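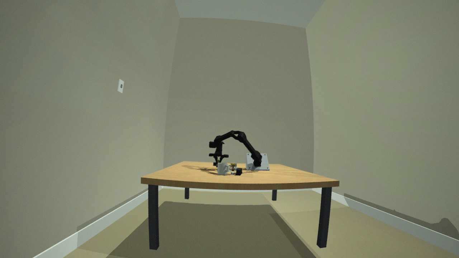

Sevdale Community Laundry: progress report, to 30 March

Quick one this time, boiler man is due. Full accounts to follow in April.

Where we are

Open five days a week as planned. 70 households signed up, against the 200 in the bid. Behind, yes. Most of the gap is the Prallik estate, where the leaflets went out late and with the old phone number on. Reprinted now, going round again after Easter.

Washers: 7 in, all running. Dryers a different story — two still waiting for drum belts from Ludasix, ordered in January, chased twice. They say next week. They said that last time aswell.

Money

Underspent on wages, the Friday post was only filled in February. Overspent on water, meter reading was an estimate and we've asked for a proper one. Would like to move the wages underspend across to cover it if you are happy with that. Need a yes or no before we close the quarter.

Soap now bought in bulk from Mao, cheaper than the cash and carry, but delivery is kerbside only so someone has to be in.

What people tell us

Opening at nine is too late for anyone on earlies. We'll try half seven on Tuesdays. Service wash is more popular than expected, duvets mainly. Some grumbles over the token machine, which eats the odd one. Refunds go in the book by the till.

Still to do

Drain cover at the back, quote in hand.
Price list in large print.
Second key for the shutter.
Insurance renewal — form half done, needs your refrence number on it, please send.

Next report end of June unless you want one sooner.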